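About Gritmont Tableware Testing

Print this page | E-mail this page

Gritmont is an independent laboratory for household tableware. We test plates, bowls, cups and serving pieces for manufacturers, importers and retailers. The company was started by Homa Safavi, a ceramics engineer, and has 53 employees at two sites, Prudell and Drultum.

What we test

The Prudell site handles chemical work: lead and cadmium release, overall migration, and colorant transfer into acidic and fatty foods. Samples are held in the test liquid at a controlled temperature, and the liquid is then analyzed. Results are reported against the limits for the market the client names on the order form.

The Drultum site handles mechanical work. Standard tests are rim impact, thermal shock, stacking wear, surface scratch and dishwasher endurance. The endurance program runs to 300 cycles, with inspection for loss of gloss, fading of printed designs and cracks at the rim. Longer programs are quoted separately. 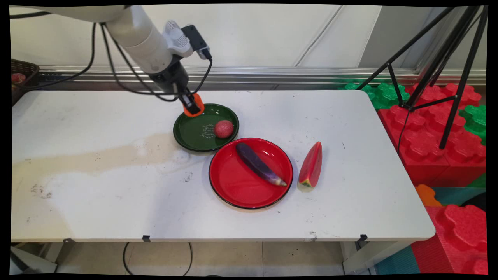
Reports and records

Each report lists the test method, sample condition on arrival, equipment used and measurement uncertainty. Last year we issued 2,547 reports. Reports are signed by the technical manager, Iresha Dissanayake, or her deputy. Tested samples are kept until the dispute period ends and are then returned or scrapped, as the client prefers.

Sending samples

Samples are logged at Prudell until 3 p.m. Deliveries after that time are logged the next working day. Send unused pieces from one production batch, with the order form inside the carton.

Related pages
Sample quantities by test
Dishwasher endurance: method notes
Fallahi glaze reference set
Fees and turnaround
Jobs at Drultum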